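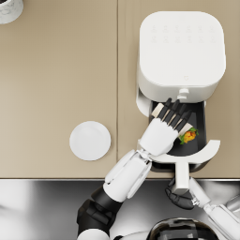

Grarnby Neighbors Help Board
Community Life > Faith and Local Events

Our interfaith supper may draw protesters. How do we prepare without scaring people off?

Asked by Yamila Lucero in January

Hi everyone, and thank you in advance for reading, since I know I tend to go on a bit. I help organize a shared supper between our parish and the mosque over on Skilberg Road. We have done it a few times on a small scale, mostly soup and bread and a lot of standing around chatting, and it has always been a quiet, friendly evening. This time we got a little more ambitious. We booked the big room at the Durán Hall, which holds far more people than we are used to, and we put a notice in the town newsletter so that anyone could come.

Last week someone posted the notice on a page that I will not name, and the comments under it were pretty ugly. A few people said they were going to come and "let us know what Grarnby thinks." It may all be talk. But two families have already told me they are not sure about bringing their kids, and one of the grandmothers from the mosque, who makes the lentil dish everybody asks me about all year long, told me she does not want to walk past people yelling at her. I can't say I blame her.

So my questions are these. Can we ask the police to keep people away from the door? Are protesters allowed in the parking lot? Should we tell our guests what might happen, or does that just frighten them for nothing? And does anybody think we should move it or cancel? I really don't want to cancel – we have been planning since the fall and people are looking forward to it – but I also don't want to be the one who talked a family into a miserable evening.

We are expecting 57 people so far, a good number of them children.

3 answers

Answer from Bülent Yaman
Marked as helpful by Yamila Lucero

Yamila, first of all, I'm sorry you are dealing with this. I was on the planning side of an open house at our mosque in another town some years back and we went through almost exactly the same thing, right down to the comments online. I'm not a lawyer, so please check the local rules, but I can tell you what we learned.

The sidewalk is the main thing to understand. If it's a public sidewalk, people generally have the right to stand there and hold signs and say things, including hateful things, and the police won't remove them just for that. What they can usually do is keep the entrance and the driveway clear, and step in if somebody makes a real threat, follows a person, or puts a hand on anyone. It helped us a great deal to know this ahead of time. A couple of our older members had expected the officers to send everyone home, and they were very hurt when that didn't happen.

The parking lot is a different matter if it belongs to the hall. On private property the owner, or whoever is in charge for the night, can ask people to leave, and if they refuse it may be trespassing. Read your rental agreement and ask the hall manager, in writing, who has the authority to ask somebody to leave that evening. We had a long, silly conversation about this on the front steps while it was already going on, and I wouldn't wish that on you.

Call the police on the non-emergency line soon, and ask for whoever handles community events. Give them your start and end times, the number of guests, and the name and cell number of one person who will be there all night. Send them screenshots of the comments too. Save those screenshots with the date showing, even the ones that seem like nothing, as people delete things.

As for the evening, we used the side entrance. It opened straight onto the lot, so guests could get out of the car and be inside in half a minute. We put two people at that door whose whole job was to say "welcome, come in, coats are on the left." They were the warmest people we had, and I believe they did more for the mood than anything else we tried. We also had a few folks in the lot to walk with anyone who wanted company. Start that early. Our first guests arrived 30 minutes before the posted time, and of course that's when the shouting was loudest.

Please ask everyone not to answer back. It's very hard, I know. My own brother-in-law had a speech ready and had to be given a job in the kitchen. But a shouting match is what those folks come for, quite often with a phone held up to catch it, and then your nice supper turns into somebody's video.

And yes, do tell your guests. Tell them plainly and kindly, what you know and what you don't. Parents especially should get to decide for themselves. We sent a short message the day before, saying there might be some people outside with signs, which door to use, and who to call if they felt nervous. A few families stayed home and we made sure they knew there were no hard feelings. Most came.

In our case there were around 30 people outside at the start and only a handful by dessert. Yours may be more or fewer or none at all. I hope it's none and that you get a lovely evening out of it. Save me some of those lentils!

Answer from Trinidad Aravena

Everything Bülent said. I would only add something about the kids, as I taught first grade for a long time and still can't help myself.

Little ones mostly look at your face. If the grown-up walking with them is calm and talking about what's for supper, they'll take in much less than you fear. The older ones will hear the words, though, and they'll want to talk about it, maybe that night and maybe two weeks later in the back seat of the car. "Some people are angry about things they don't understand, and we're safe, and we're going in to eat with our friends" is plenty for a seven-year-old. A teenager will need more than that, and you should let them be mad.

If you can, set up something noisy and fun for the children at the far end of the room, away from the street windows. We did a paper lantern table once and it got so loud you couldn't have heard a marching band go by. Music helps too.

Also, please think about who walks the ladies in headscarves to their cars at the end of the night. People plan so carefully for the arrival and then everyone drifts out one at a time while the organizers are washing up. Have folks leave in small groups and keep somebody in the lot until the very last car is gone. I feel strongly about this one.

I live near the hall and would be happy to come and stand at a door. I'm told I have a comforting sort of coat.

Answer from Domingo Sepúlveda

move it to someones house and dont put it in the newsletter next time. problem solved

Comment from Yamila Lucero: Thanks Domingo, I did think about it, but 57 people will not fit in any house I know of, and the open invitation was sort of the whole idea.

Comment from Domingo Sepúlveda: ok fair. the hall has a back gate on the Skilberg side btw, its usually locked but Leandro Durán has the key, ask him

Comment from Yamila Lucero: I had no idea about the gate! That would bring people in right behind the kitchen. I'll call him tomorrow morning. Bülent, I read your answer out loud to our little group tonight and we have already changed the doors around and picked our two greeters. Trinidad, yes please, and come hungry. I talked to the grandmother I mentioned as well. She wants to know if somebody can carry the big pot in from the car for her, so I think she's coming.

Comment from Bülent Yaman: That is wonderful to hear. Ask the hall about the outside lights too, and whether they're on a timer. Ours went off at 9 on the dot with half the guests still in the lot.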